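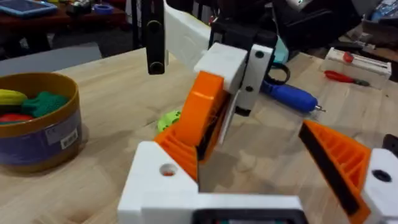 A blue handheld tool on a light wooden tabletop.

Tool lending desk in Bindeck moves to larger room on Sanley Street

2024-05-07

The Bindeck tool lending desk has reopened in a larger room at 166 Sanley Street, with more shelf space and, for the first time, tables where borrowers can use small hand tools on site.

The desk had been in the rear of the Mousavi hardware store for 4 years. The store is taking that space back for paint and garden stock. The new room is two doors down, on the ground floor, with its own entrance from the parking lot.

Members can borrow the same things as before, including drills, sanders, clamps, levels, tile cutters and ladders up to the eight-foot size. Small tools such as electric screwdrivers, rotary tools and soldering irons can now also be used in the room during opening hours, at no extra charge. Anything that makes a lot of dust still has to go home with the borrower. There is no extraction in the building, and the lease does not allow a table saw or a belt sander to be run indoors.

Candela Carrasco, who manages the desk, said the work tables were the change members asked for most often.

"We have a lot of people in apartments," Carrasco said. "They borrow a screwdriver for one hinge, and then they have to come back across town to return it. Now they can bring the cabinet door in with them and be done in twenty minutes."

The tables have light wooden tops and were bought secondhand from Pavader, the furniture maker on the east side of town, which was clearing out a showroom. Pavader also sold the desk its shelving. Carrasco said the tops will be left as they are for now, and users are asked to put a scrap board down before drilling or cutting anything. Scrap boards are kept in the bin by the door. Glue and wood stain are allowed only on the table nearest the sink, which has a cover.

Membership stays at its current price for the rest of the year. The desk has 500 items on its list, though some are still in boxes from the move. Carrasco said the plumbing tools and most of the ladders should be on the shelves by the end of May. Members who need something that is not yet out can ask at the counter and it will be looked up.

The loan period is one week for most items and 2 days for anything on the short loan list, which covers carpet cleaners, the pressure washer and the larger drills. Late fees are unchanged. Returns that were due during the closure can be brought in this week without a fee.

Batteries and chargers are now kept behind the counter and handed out with the tool. In the old space they were stored on an open rack, and Carrasco said too many came back with the wrong case or did not come back at all. Each battery now has a numbered tag that matches its tool. Drill bits, screwdriver tips and sanding sheets are not included with a loan, but small packs can be bought at the Mousavi store, which gives members a discount on them.

Parking at the new address is limited. The spaces along the wall belong to the dental office upstairs and cars left there may be towed. The desk has the row nearest the street, with one space marked for loading. People picking up ladders or long clamps are asked to use the side door, where there are no steps.

A fix-it evening is planned for later in May. Visitors will be able to bring in one broken household item and get help taking it apart. Lamps, small appliances, toys and chairs are all accepted. Microwaves and anything that runs on gasoline are not. Signup is at the counter, and the date will be posted on the door once the room's evening hours are settled with the landlord.

The desk is open Wednesday through Saturday, with late opening on Thursday until 8 p.m. Items can be reserved by phone or in person. The drop box outside the old space has been taken out, so tools should not be left at the hardware store after hours. New members need a photo ID and proof of address, and those under 18 can use the work tables with an adult member present.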